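Back on the track at Bosdale

I ran my first race in nearly two years last month, a 1000 metres at the Bosdale open meeting, and I have been putting off writing it up. My time was slower than I wanted and quicker than I deserved, given the winter I had.

For anyone who doesn't know the Bosdale track, it has six lanes, a long home straight and a back bend that catches the wind from the reservoir. The clubhouse was done up in March. There is now a proper call room and the tea is no better. Indarwood Harriers brought a minibus, and there were a few from Alvarado AC I hadn't raced before.

The 1000 is an awkward distance. You start at 800 pace and by the third bend you wish you had thought of it as a short 1500. My plan was to sit in fourth or fifth through 600 and then see. I was seventh. Jade Li from Indarwood went off hard from the gun, had 30 metres on everyone at the bell and was never going to be caught. She is running better than at any time since I have known her, and I expect she'll go for the county 800 standard before the season is out.

I moved up to fifth on the back straight, lost a place coming off the last bend and got it back on the line by a dip that I felt in my hamstring for a week.

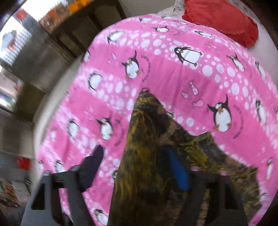

The hamstring is fine now. I did the usual easy miles on grass and then one session of 200s — eight of them, long walk back — and nothing pulled. I'm still wearing the old Cenetari spikes, which have lost two pins on the left foot. I have new pins in a drawer and can't get the stumps of the old ones out.

Next up is the 2000 metres steeplechase at Indarwood. I haven't been over a barrier since I was a junior, so I've booked an hour with their coach to practise the water jump. The entry list closes at noon and there were still places when I looked this morning. If you're thinking of doing it, the form is on the club site, and bring your own safety pins as they always run out.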